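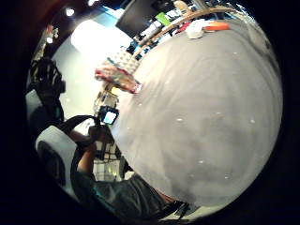
Why Do We Have Dust?

Maybe you cleaned your desk on Monday, and a few days later you draw a line on it with your finger and the line stays. Where did the dust come from? You did not bring it. The window was closed.

Dust is a word for very many different things, all of them small. In a house it can be threads from your sweater, crumbs, bits of paper, skin from people, hair from a cat, sand from shoes, and pollen from trees. Outside there is also ash, salt from the sea, and soil from fields.

How does it get in?
Some of it walks in with you. Soil sticks to the bottom of the shoe, dries there, and breaks when you step on the floor. Some of it comes through small openings near doors and windows. But a big part is made inside the home. Each time you pull off a wool hat, many tiny threads jump away from it. When you sit down on the sofa, more of them fly up.

Why does it float?
A stone falls fast. A piece of dust is so light that the air can hold it back, and the air in a room is always moving a little. Warm air goes up from the heater, cool air goes down by the window, and the dust travels with them. If you look at a beam of sun in a dark room, you can see it moving. The dust is in the rest of the room too, but there it is too dim for your eyes.

At night the people sleep and the air is more quiet. Then the dust comes down, first the heavy pieces and later the light ones.

Can dust travel far?
Yes, very far. Strong wind lifts dust from the Sahara Desert in Africa and carries it over the Atlantic Ocean to South America. This dust has a mineral in it called phosphorus, and plants need it to grow. So the trees of the Amazon forest get a little food from a desert on the other side of the sea.

In the town of Hosanley, where I live, we have a dry wind in April. After it the cars all have the same yellow-brown color, and my neighbors stop hanging the laundry outside for 5 days or even more.

Try it yourself
Take two pieces of clear tape and a sheet of black paper. Put the tape on the paper with the sticky side up, and hold down the ends with more tape. Leave one sheet under your bed and make another one for the kitchen. Wait 14 days. Then look with a magnifying glass. Are the threads the same color as your blanket? Is there something in the kitchen that is not under the bed?

Words to know
Pollen: a fine powder made by flowers and trees.
Mineral: a natural material that is found in rocks and soil.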